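Ticket 233 — Table cell, Hemelska site
Subject: Arm pauses on approach; clearance rule not applied
Raised by: Nazma Nanayakkara
Priority: 2
Status: Open, awaiting second review

Reported
The arm entered a protective pause on six occasions during the April sorting trial. Each pause was released at the panel and the task resumed. No contact was recorded.

Findings
The log places every pause on the approach to a tall fixed item at the side of the table. The Ranel controller was working to the correct speed limit. The keep-out zone, however, had been drawn before the present layout was agreed and was not revised afterwards, contrary to section 4 of the Flerside working rules.

Action taken
Keep-out zone redrawn with the arm powered down. Speed near fixed items reduced until the review is complete. Karagiannis has been asked to confirm the stopping distance in writing — a verbal confirmation will not be accepted.

Required of all operators
Any change to the fixed items on or beside the table is to be entered in the layout sheet before the arm is enabled. Small objects may be moved between runs without an entry. A pause must not be released until the operator has looked at the table and noted the position of the gripper.

Attachments

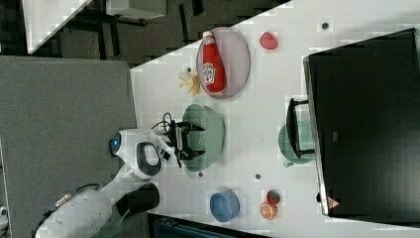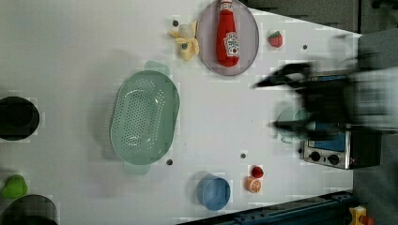

Table and gripper, Hemelska cell. The open gripper over the green plate is in the first picture; the toaster oven is in the second.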